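Print | E-mail

Breakfast by Machine

I went to the open day at Irard expecting the future and got a kitchen table. The firm had promised household automation. I drove two hours for it, and I have waited longer for worse toast.

The gripper, to its credit, has good manners. It pinches a morsel the way my aunt handles a canapé she doesn't trust.
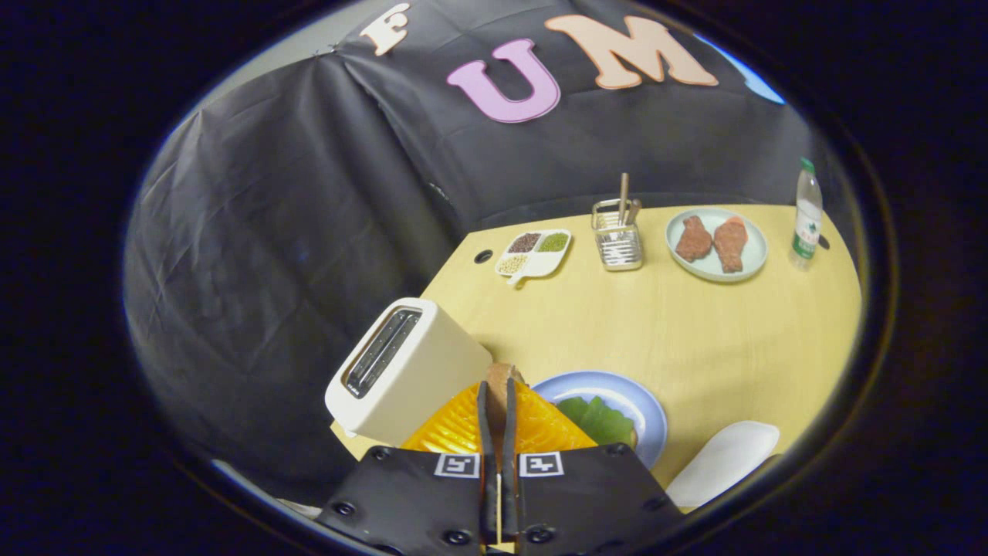

Photo: Irard open day, July 2026

A toaster, some greens, two pieces of meat, beans sorted by color - I've had thinner lunches at conferences. The handout said the Brerkano project needs 2983 tries like this before anyone talks about dinner. My kids needed nine, and they still drop things.

I'd go back, though. Patience that dull deserves an audience, and the parking was free.

Print | E-mail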